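Do You Need the Subscription? A Second Look at Connected-Car Plans

Several readers have forwarded us the same offer this month. It comes from Sesham, the service that runs the phone app for a lot of small hatchbacks sold in and near Pomthorpe, and it says your free trial is ending and your "connected experience" will stop unless you sign up. The price is $269 a year. The email is very cheerful about it.

We'd slow down before typing in a card number.

First, look at what goes away when the trial ends. On the small cars we checked, the radio still works. Phone mirroring still works, so your own maps and music come up on the screen the way they always did. The key fob still locks the doors. What you lose is remote locking from the app, the built-in live traffic, the "where did I park" map, and a monthly report that scores your driving. One member told us the score went down for braking at a stop sign. Make of that what you will.

Second, the email says the plan "pays for itself." We asked Sesham how. The answer we got was a paragraph about peace of mind and a link back to the sign-up page. We asked again, and were told that drivers who get service alerts early save money on repairs. Maybe so. But the alerts in question are the same warning lights that already come on in your dash, sent to your phone a little later. If somebody has numbers showing a real difference, we would like to see them, and we'll print them.

Third, read the part about renewal. The plan renews on its own every year, and the rate you sign up at is good for the first year only. There is no ceiling given for later years. To cancel, you have to call during business hours. You can join at midnight with one tap, of course.

The Flornemden dealership is also rolling the plan into new car loans as a "technology package" for $1,816, with a term of 9 years. We have a hard time seeing this as a deal. Plenty of people trade a small car in long before that, and the contract we read says the package stays with the car and is not refunded. You would also be paying interest on it. If it shows up on your worksheet, ask for it to be taken off, and ask for a fresh printout with the new total. Don't settle for a line drawn through it in pen.

There may be people this suits. If you share one car among several drivers, or you lock your keys inside a lot, remote unlock could be worth something to you. Check your roadside coverage before you decide, though, as many plans include lockouts already. And if you want the parked-car map, most phones will do that for free.

The Alemayehu garage says it can show members how to shut off data sharing on most of these systems when the car is in for other work. It takes about 3 minutes. We had it done on one car and the only change we noticed was fewer emails.

If you've paid for a full year and feel you got your money's worth, write in. We mean it. So far the letters have run the other way, but people who are annoyed write more letters, so we don't put too much weight on that.
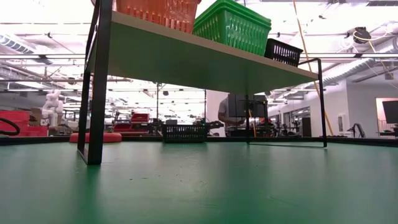 Orange, green and black baskets on a small shelf.

Letters for the March issue should reach us before the end of the month. Please include the model year of your car and, if you still have it, a copy of the offer you were sent. We'll black out your account number before we print anything.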